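An afternoon at the Druvinex open day

15/03/2021

I had been meaning to go and see Druvinex for a while. They have a workshop on the Brannigan estate in Drerkham, behind the tyre place, and I must have cycled past it 200 times without knowing what went on inside. Then a card came through the door saying they were having an open afternoon, booking required, small groups only. I put my name down the same evening.

Getting there

The bus from Ostport takes 23 minutes if it doesn't wait at the depot. Mine waited. I got there just after the first group had gone in and stood by the bike rack with a couple and their son, who wanted to know if the robots could see us through the wall. His dad said probably not.

We were let in at the side door, given a sticker with our first name on it and asked to keep behind the yellow tape. There was tea, but you had to take it outside to drink it, so I left it until the end.

What they do there

Our guide was Herman Ismail, who has worked there since the firm was a single room over a shop in Ostport. He does most of the setting up of the arms and talks about them the way my uncle used to talk about tractors. I liked him.

Druvinex doesn't build robots. They buy the arms in and work out how to make them do jobs for other people, mostly packing and sorting for small firms that can't pay for a whole production line. A good part of that is handling things that are awkward to hold. A cardboard box is easy, Herman said. Ask for a sock, a bag of screws or a pen and you are there all week.

He showed us a shelf of old grippers first. Some had rubber on the fingers, some had bare metal, and one had been wrapped in what looked like bicycle inner tube. I asked if it was and he said yes, and that it had worked better than the part they bought to replace it.

The demonstration

The main thing we had come for was a handover. One gripper has hold of an object, a second one comes in and takes hold of it as well, and then the first lets go. People do this all the time without thinking. For the robots the two sets of fingers have to meet at the right place on the object and must not knock each other on the way in.

They were using marker pens. Herman said he likes pens for this because they are thin and they roll, and because if one is dropped it doesn't matter. A screen on a trolley showed us the view from a small camera at the wrist, so we could follow it close up without crossing the tape. I found I was watching the screen more than the arms.

The part I liked best was the moment when both grippers have the pen. It stands upright, blue half at the top and white half below, with black fingers on each part. From the back of the group it was hard to tell what was happening at all, but at the wrist you can see how little room there is. The fingers are scuffed all over too, which I hadn't expected. I suppose I thought they would be kept shiny. 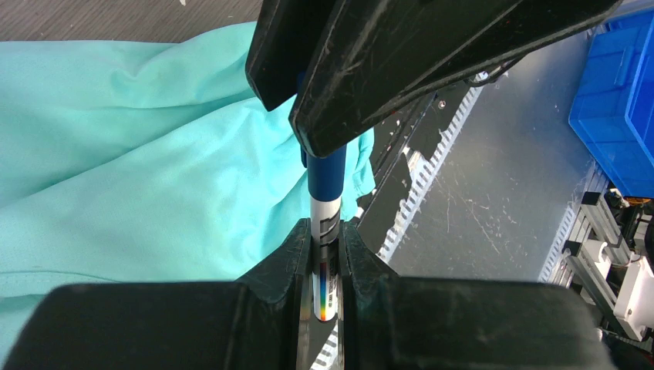 Questions from the group

The boy from the bike rack asked if the robot knew it was holding a pen. Herman said no. It knows how far its fingers have closed and how hard they are pushing, and it has the pictures from the cameras, and the rest is up to the program. The boy said that was a bit sad. His mum asked what happens if somebody swaps the pen for a thicker one, and the answer was that a bit thicker is fine, and a lot thicker means somebody has to go back to the keyboard.

I asked about speed. I had assumed they ran it slowly for visitors, but Herman said that was the normal speed for now – they only turn it up once they trust it. One of their packing jobs runs at 900 items an hour, but that is cardboard sleeves, all the same size, and it took most of a summer to get there.

Someone else asked about jobs, as someone always will. He gave a fairly straight answer. Some of the work they take on was being done by people before, and some wasn't being done because nobody would stay in the post. He didn't claim to know how it would come out overall. I would have liked a bit longer on that, but the next group was already at the door.

Practical things, if you want to go

They are planning another one in June. Booking is by the form on their site and the groups fill up. It costs £2, which goes towards the tea. The floor is level throughout, but there is nowhere to sit during the demonstration and you are standing for most of it, so ask beforehand if you need a chair. It is louder than I thought it would be, mainly the compressor in the corner.

Take the earlier bus. Parking on the estate is poor and the tyre place does not like people using theirs.

I had my tea outside in the end, next to the bins, and caught the bus back. I have put my name down for June as well – Herman said they hope to be trying it with a sock by then.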